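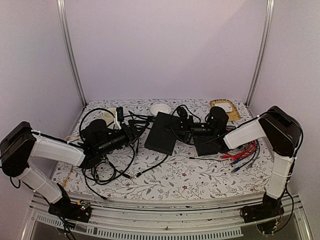
I drove out to Stevley on a Saturday to watch Lyle Boateng put a new wrist motor in a robot, and for the first twenty minutes he didn't touch a screwdriver. He just looked at cables. His cell has two arms, a left and a right, bolted at the front corners of a box with pale lavender-gray walls, and between them black cable was looped all over a flowered tablecloth. Red and blue wires spilled out under the right arm with their connector ends showing. I would have started unplugging things right away. Lyle told me that's how he lost most of a weekend in July.

The cell is called Tanner (after a dog, I'm told, and a much-loved one). It spends its working life practicing on table stuff, cups and bowls mainly, for a small outfit named Vunach that wants arms like these to help out in care home kitchens someday. Lyle looks after it two days a week. The rest of the time he fixes commercial dishwashers, and he says the dishwashers are easier because they only have one door.

Back to July! He had both wrists off at once, figured he'd remember which lead went where, and put two of them back swapped. The arm powered up fine. Then he asked it to turn its wrist left, and the elbow bent instead, slowly and very politely, into the wall. No harm done, but it took him until Sunday night to find the mix-up, because he kept blaming the software.

So now he has a routine. Power off at the wall, then a cup of coffee, then tape. Every connector gets a flag of masking tape with the joint written on it before it comes loose, and the same joint gets written on the socket. He does one arm from start to finish before he'll even loosen a screw on the other. It looks fussy, and it adds about 10 minutes, and I've started doing it at home behind the television.

The part that surprised me was how much of the job is slack. A wrist cable has to be long enough for the joint to swing all the way over and short enough that the gripper can't snag it. Lyle moves the joint by hand through its whole travel with the power off, holding the cable between two fingers, and he only puts a tie on when he's been to both ends and back. He never pulls the tie tight. "If I can't slide it with my thumb, I cut it off and do it again," he said, and I watched him cut off three in a row.

Screws get a dab of thread locker, the weak kind, and a stripe of paint pen across the head and onto the housing. If the stripe is broken next week, the screw has moved. He got that one from Alois Hauser, who taught him machine maintenance years ago at the Cevetti bottling plant and still picks up the phone when Lyle gets stuck. (He got a call while I was there. It was mostly about knees.)

Then comes the bit I'd driven 141 miles for, which is setting the zero. The motor knows how far it has turned but has no idea where it started, so you have to tell it. Lyle lines up two little scratches on the joint, holds everything still, and saves that position as home. Then he runs the wrist back and forth at a crawl, one hand resting near the switch, and listens. A good joint hums. A bad one ticks, and if it ticks he takes it apart again, no arguing.

Ours ticked. Of course it did! One screw was a hair too long and was rubbing on something inside. He swapped it, painted a fresh stripe, set the zero again and sent the arm back and forth while we ate sandwiches on the step outside with the door propped open so he could hear it.

He won't call a repair finished until it has run 3000 wrist turns and sat for 48 hours, and then he checks the stripes again. I had to get home well before that. He texted me Monday evening: a thumbs-up, followed by a picture of a dishwasher.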